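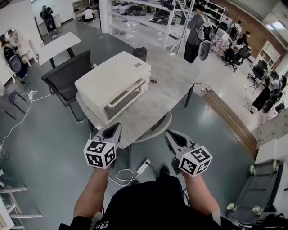

Pinzas manuales Matora – par con cubos marcadores

Ref. 359. Distribuye Clemiria.

Se venden por pares, izquierda y derecha. Cada pinza lleva un cubo con marcadores impresos en las caras.

Normas de uso en sala:
– Mantener las caras del cubo limpias y sin adhesivos.
– Cables recogidos fuera de la zona de paso antes de empezar.
– Manga corta o ajustada, sin pulseras.
– Revisar las mordazas cada 2 horas de trabajo.
– No intercambiar cubos entre pinzas; cada par se calibra junto.

El manual, revisado en junio, se entrega con el pedido. Garantía: 6 meses.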